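Comparing two grippers in simulation before you buy one
Posted 2025-12-01 by Corinne Hutchins

I love this part of a robot project. You have two grippers on your shortlist, no budget for both, and a simulator that will let you break either one as many times as you like for free! My shortlist this fall was the Kusuma parallel gripper and the Boro two-finger, and the task was opening and closing kitchen appliance doors. The steps below should work for any pair you care about.

What you need
A simulator that reports contact forces
A model of your arm with a swappable tool mount
One model file per gripper, with real finger dimensions
A kitchen set with at least one hinged door
A camera you can attach to the wrist

Step 1. Match the mounts
Load the first gripper and measure from the tool flange to the fingertip. Do the same for the second. Mine differed by 70 mm, and I skipped this on my first try and spent a whole evening wondering why the Boro kept punching the counter. Put the offset in the gripper file, so your controller always thinks in terms of the fingertip. If you put it in the controller you'll forget it's there. (Ask me how I know.)

Step 2. Check the finger shape
Simplified finger models are everywhere, and a lot of them are plain boxes. If the real finger has a slope or a squared tip, the model needs it too. Turn on the collision view in your simulator and look at what the physics engine is using, since the pretty mesh and the collision mesh are often two different things. Emlyn Beddoe helped me rebuild the Kusuma fingers from the drawing, and the number of slips dropped right away.

Step 3. Set friction once
Pick one friction value for the fingertips and leave it alone for both grippers. You can try rubber pads later as a separate test. If you tune friction per gripper, you're comparing your own tuning skills!

Step 4. Mount the wrist camera
Same camera, same angle, same distance behind the fingertips. You want a finger in the view with enough room around it to see the handle. I started with the camera too far forward and lost sight of the handle on every approach. Tilting it down a little fixed that for both grippers.

Step 5. Run the approach slowly
Start with the arm parked in front of the appliance and drive toward the handle at a quarter of your normal speed. Save the wrist view the whole way in. I go through these saved views with a cup of tea, and they have taught me more than the score sheet has.

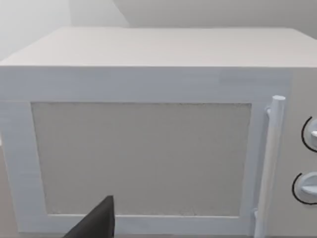

Finger clearance is the number I'd write down first for each gripper. You need one finger to fit behind the handle without touching the door, and you need the other to stay free of whatever sits beside it. On the microwave, the handle is a vertical bar held off the door by two short posts, so there are two places where a fingertip can catch if you come in too high or too low. Aim for the stretch between the posts. Then look to the right, where the two round knobs are, and make sure the open gripper passes them with room to spare. The whole appliance is white and pale gray, so if your camera controller finds edges by contrast, check that it isn't locking onto your own dark finger.

Step 6. Randomize and repeat
Shift the start pose a little for each run, and use the same list of start poses for both grippers. I did 225 runs per gripper, which took one night on my old desktop. Log the result, the peak force, and the time from first contact to door open.

Step 7. Sort the failures before you compare scores
Give every failed run a label: missed the handle, slipped off, hit a post, hit something else. The Boro failed less often overall, but nearly all its failures were slips, and new pads might cure those. The Kusuma's were mostly post hits, and you can't fix those with pads.

I'm leaning Boro. Next up is the same test with the drawer set, and Daranee Rojanasak has offered her start pose list so we can compare results. If you run this on a different pair, please send me your failure labels, I'd love to see them!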